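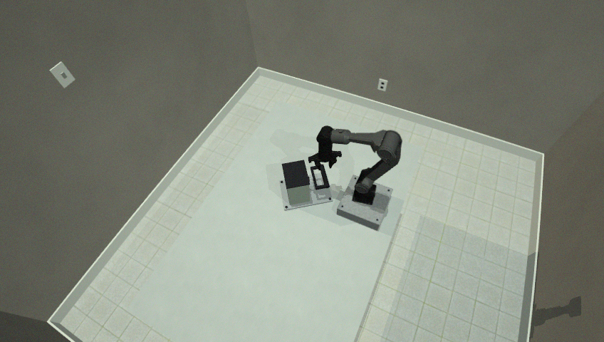
October 23, 2023

I finally canceled the storage unit at Posorholm. I'd been paying for it for 3 years and had been inside twice, once to drop things off and once to look for a tent that was in my own closet.

Orla Phelan came with her van and we did it in one afternoon. There were 14 boxes, most of them taped so well that I had to borrow her knife. The labels were no help. One said "desk" and had soup bowls in it.

I kept the bowls, my grandmother's letters and a coat. The books went to the secondhand place on Flirnley Road, which took all but 10 of them. They don't want travel guides. The lamp Orla took home, and I hope she likes it more than I did.

I still have two boxes of cables and old phones. The recycling drop-off at Astine only takes electronics on certain days in November, so for now they're in the hall and I walk around them.

The storage company charged me for the full month. I called to ask about it and they said it was in the contract. I looked and it was.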